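How to compare two sets of gripper fingers without fooling yourself

Posted 6 November 2021 in Workshop notes

I've been swapping fingers on our hand-held gripper for what feels like forever, and for most of that time I was doing it badly. I'd print a new pair, screw them on, pick up whatever was lying nearest, decide they felt nicer than the old ones and carry on. Then I'd go back to the old pair a week later and think those felt nicer too! So this is the routine I use now. It takes 60 minutes if you don't stop for tea, and you end up with something you can show another person without blushing.

What I was comparing

Two finger shapes, both made to fit the same mounts. One pair is the Tanui, a plain wedge with a slanted end and a flat inner face. The other is the Duson, which has the same outline but a slight hollow down the inner face, so it ought to hug round things a bit better. We print both at the Skokside workshop. The people at Zullthorpe who'll be using the gripper wanted to know which one to order spares of, and "I quite like this one" wasn't going to do.

What you need

The gripper, with both pairs of fingers
The right screwdriver (find it first, I beg you)
A plain table, as pale and boring as you can manage
A tray of test objects
Paper and a pen
A phone or a clock with a timer

Step 1: Pick your objects before you touch the fingers

If you choose objects with the gripper already in your hand, you'll reach for the ones it's good at. I certainly did. Make the list sitting down somewhere else. Mine had a bottle cap, a marker pen, a teaspoon, a folded duster, a small cardboard box, a table tennis ball and a coin. The coin is horrible and everything fails on it to begin with, but leave it in, you learn a lot from the coin.

Try to have something thin, something round, something soft and something a bit too heavy. Write down which way up each one starts, too. A marker pen lying along the fingers is a completely different job from a marker pen lying across them, and I lost a whole afternoon's results by not noting which I'd done.

Step 2: Fit the first pair and check they meet

Put both screws in loosely on each finger, close the gripper gently by hand, and only then tighten up. If you tighten one side fully first, the other ends up a hair out and the tips cross over instead of meeting. Hold the closed tips up to a window. You want a thin, even line of light, or no light at all. If there's a gap at one end, slacken everything off and go again.

Brush off any bits left over from printing while you're there. A stray crumb on the inner face makes a surprising difference to thin things.

Step 3: Sort out the table and the camera view

Our gripper has a camera on it that looks down past the fingers, and the view matters as much as the grip. Open the fingers wide, hold the whole thing at your normal working height and look at the picture on the screen. Can you see both tips? Can you see the space between them clearly enough to aim?
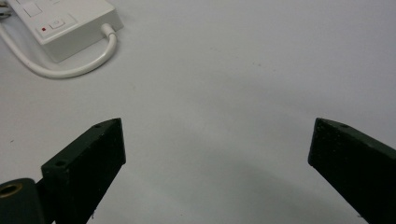 I like the tips to come up to just past the middle of the view when they're open. Any higher and they start to cover whatever you're going for, any lower and you're guessing where they'll close. Dark fingers on a white table are lovely for this, you never lose track of the edges. White things on a white table are another matter, so if your test objects are pale, do a second run on a coloured sheet and keep those results separate.

Check the shadow as well. With soft light from overhead you'll get a gentle dark patch near the fingers and that's fine. With a desk lamp off to one side you get a hard black shape that looks very like an object, and I have tried to pick one up. Turn the lamp off.

Step 4: Do the runs

Put the first object down in the working area. Start the timer, pick it up, lift it to the height of a mug, hold it for a slow count of five, put it down again. Write down one of these:

Clean: first go, no wobble
Fiddly: got it, but needed a second squeeze or a nudge
Dropped: it left the table and came back by itself
No: never got it off the table

Go through the whole tray, then go through it again in a different order. The second pass matters because your hands get better as you go along, and if you always finish on the coin then the coin always gets your most practised attempt.

Don't write "nearly". I had a column for "nearly" and it filled up with things I felt sorry for.

Step 5: Swap fingers and go backwards

Change to the second pair, do the window check again (yes, again) and run the tray in reverse order. Then, if you've got the patience, put the first pair back on for a short repeat of the hard objects. This is the bit I used to skip, and it's the bit that changed my mind. My first run with the Tanui fingers looked poor, and the repeat was much better, so a good part of that "improvement" I'd seen with the Duson was just me warming up.

What I found

On the ball, the Duson was easily the nicer of the pair. It settled into the hollow and stayed there. On the marker pen it was good too, as long as the pen sat along the hollow.

The Tanui won on anything flat. The box and the teaspoon were clean almost every time, and it was the only pair that ever got the coin up, by pinning one edge and tipping it. The Duson just skated over the top. With the duster I honestly couldn't separate them, both grabbed a fold and off it went.

Zullthorpe mostly handle small boxes and flat packets, so I've told them to order spares of the Tanui and keep one pair of Dusons in the drawer.

A few things that went wrong

The screws worked a little loose during the longer session. I now give them a quick check at the swap and again at the end.

I changed my grip halfway through without noticing, from two hands to one. Choose one and put it at the top of the page.

I also forgot to label the finger pairs, which was fine until both sets were in the same tub. A dab of paint on the back of each one sorts that out, well away from the inner face.

I'm planning to run it all again in January with a softer lining stuck to the inside of the Tanui fingers, same tray, same table. If you try the routine on your own gripper, I'd love to hear which objects you picked, and whether you got the coin.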